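Counting eels in the dark

A tagging study on the lower Cilura is changing how river managers think about the timing of eel migration

Aug 2, 2023

European eels leave fresh water once in their lives. After years in rivers, ditches and ponds they turn silver, stop feeding and head for the sea, mostly at night and mostly when the water is high. For the people who run sluices and pumping stations, the difficulty has always been knowing which nights matter.

Gisela Paredes, a fish biologist, has spent 14 years on the question. Her latest work, carried out with the hydrologist Genivaldo Barbosa, followed 568 silver eels fitted with small acoustic tags along the lower Cilura, from the weir at Custwood to the tidal gates at Skilton. Each tag gives out a coded pulse. Receivers fixed to the river bed log the code and the time whenever a fish passes within range.

The standard view is that eels move on a rising flood. The Cilura records agree only in part. Fish in the upper reach did set off as the level rose, but those held up behind the Custwood weir often waited until the peak had gone by. Some then moved on the falling water, when operators would normally have closed the bypass channel and put the pumps back on their usual settings.

"The operating rules were written for the start of the flood," says Paredes. "A fish that has been stopped by a weir is working to a different timetable from one that hasn't."

Delay carries a cost. A silver eel does not feed, so every night spent searching along a concrete face is paid for from the fat laid down for the ocean crossing. It is also a night within reach of otters, herons and pump blades. At Custwood the longest recorded wait was 15 nights.
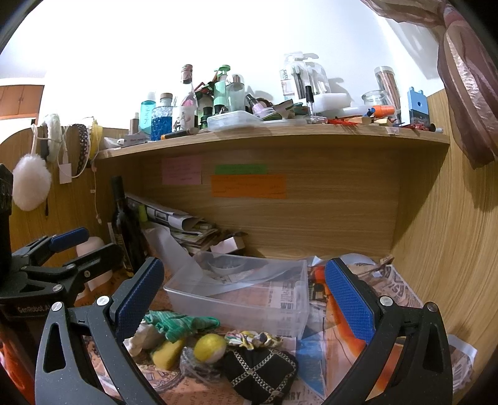 Bottles and stationery share a shelf above a desk cubby.

Barbosa's part of the study dealt with flow. He built a simple model of the water in front of the weir and compared it with the tag records. Eels tended to search along the bank where the current was strongest, which at Custwood is the side furthest from the bypass entrance. Opening the bypass wider made little difference while the main current still led the fish away from it.

A trial change to the gates was agreed in June. The plan is to shift part of the flow towards the bypass bank after dark and to keep it there for seven nights after each flood peak. The pumps at Furtado, the next station downstream, will run at reduced speed over the same period where flood risk allows.

There are limits to what the tags can show. Only the larger fish can carry one, and these are nearly all female. Males are smaller and may respond to flow in other ways. Receivers also perform badly in turbulent water, so a gap in the record just below a weir cannot be read as a death.

Barbosa is cautious about applying the results elsewhere. The Cilura is short, heavily managed and unusually straight in its lower course. "I would want the same measurements from a river with bends in it," he says, "and from a dry autumn."

The receivers will stay in place through the next migration season. Batteries in the units nearest the tidal gates are to be replaced first - salt water shortens their working life - and a second line will be laid on the seaward side at Skilton, where the present array loses the fish.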